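Workshop notebook, February - black finish for the Messina chairs

Started in the morning, before the heating was on. 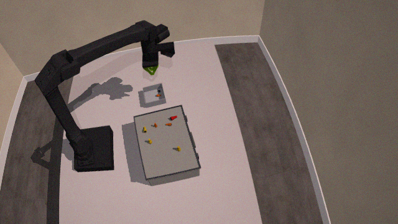
The order from Bilircombe says "black, not shiny," and these three words have cost me most of the week. The chairs are ash, from the Messina pattern, with a wide top rail and thin legs. The customer does not want paint. She wants to feel the grain with her hand, and from across a room she wants to see a solid black thing. I have made black wood before, but always on oak, where the wood helps you. Ash has very little tannin and the iron solution gives only a gray like old fence. So the question is how to get the depth, and after that how to stop the topcoat from making it look like a piano. The surface I want to arrive at is the one on the black arm in the picture, matte on every segment and only a soft light along the upper edges. If the top rail of a chair takes the light in this manner I will be content, and Pierina says she will be too.

Preparation. I cut six test pieces from the same board as the back legs, so the color should be honest. All were planed, then sanded by hand along the grain. I wet each one with a sponge to raise the fibers, let it dry, and sanded again very lightly. On the last job I did not do the second sanding well and there were small pale hairs standing up through the black, which I found only after the oil. Please remember this, whoever takes over the legs.

Iron solution. It is steel wool in white vinegar, the jar from January, with the lid loose. I poured it through a coffee filter. The liquid was a weak orange color and I was not sure of it, but on a scrap of oak it turned dark while I was still holding the brush, so it is good enough. I used 100 ml for all the pieces and had a little left, which I put back in a separate jar and not in the first one. The label on the shelf was wrong (it said "vinegar, clean"). I have corrected it.

Tannin. Dario Orlandini brought two kinds of powder, the quebracho and the one from oak galls. The quebracho makes a reddish tea and under the iron it leaves a brown which I can see in sunlight but not under our lamps. The gall one is more expensive and gives a blue-black. For the chairs I prefer the blue, but the difference is small and Dario does not see it at all. He thinks I am looking too long at the same piece of wood. It is possible.

What I did to each piece:

Piece A - iron only. Gray, as expected. Kept for comparison.
Piece B - quebracho, then iron. Dark brown-black, uneven at the end grain.
Piece C - gall, then iron. Better. The late wood is still lighter than the early wood, which on ash makes strong stripes.
Piece D - gall, iron, gall again. The stripes are much calmer. This is the best one without dye.
Piece E - as D, but with a black water dye over it, very thin. Very black, and the grain can still be felt.
Piece F - dye only, no iron. Black from the front, a bit purple from the side. I do not like it.

Between the tannin and the iron I waited until the surface was dry to the touch. After the last liquid I left everything for six hours on the rack near the window. Pierina Dal Bello came by in that time and moved D and E closer to the heater, and E has now a small check at one end. I am not angry, it is a test piece, but the chair parts must stay away from the heater. I wrote it on a paper above the rack.

Topcoat. This was the harder part. The oil we normally use makes D beautiful and too wet in appearance. The hard wax from Zukness, the can marked "dead matte," gives a flat surface, but with a gray cloud in the pores when I put too much, and I always put too much. I tried to brush it out with a stiff brush and the cloud became smaller without leaving completely. Then I tried the Plurkex, thinned as Dario showed me, wiped on with a cotton cloth and wiped off again before it could become sticky. 2 coats. After the first the black was a little dusty, after the second it closed and went deep, and the gloss did not come up. I was surprised, I had expected to need a third.

On the edges one should be careful. The cloth presses harder on the arris than on the flat and takes the black away with it. On piece D there is a thin brown line on one corner where I went too fast. I touched it with the dye and a small brush and it is hidden, but on a finished chair I would know it was there. For the real parts I will break the edges a bit more before the staining, with a block and not with the fingers.

I looked at D and E together in three places: under the bench lamp, at the door, and in the corridor where the light is from one side only. In the corridor is the real test. A surface that is too shiny shows a sharp white line there and a surface that is too flat looks like chalkboard. E shows a soft edge and then nothing, and this is correct. D is the same but a little warmer. With the lamp directly above, both have some shine on the top, which I can accept.

Rubbing test with a damp white cloth, the next morning. D: clean. E: a very faint gray on the cloth, in one place. F: I stopped after the first stroke. So the dye wants either more rinsing before the topcoat or less dye. For a seat rail where people have light trousers, this is not a detail. I will make E again with the dye at half strength and see if the cloth stays clean.

Smell: the vinegar is still in the wood on A. On the coated ones I do not notice it.

Things to ask or to buy
Ask the customer if she would accept D. It is simpler and has fewer steps where I can make a mistake. Send her D and E without saying which one I prefer.
More cotton cloths, the old shirts are finished. The used ones are spread flat outside, do not put them in the bin in a ball.
Gall powder: what remains is enough for the backs but I doubt for the legs also. Dario will look for the same batch.
Gloves. The iron and tannin have made my thumb black and soap does nothing. Lemon juice helps a little.

Added in the evening, from Dario: "E, but let me do the corners."

I put C and D on the windowsill, half covered with cardboard, to see what the sun does to them. To be looked at when the new powder arrives.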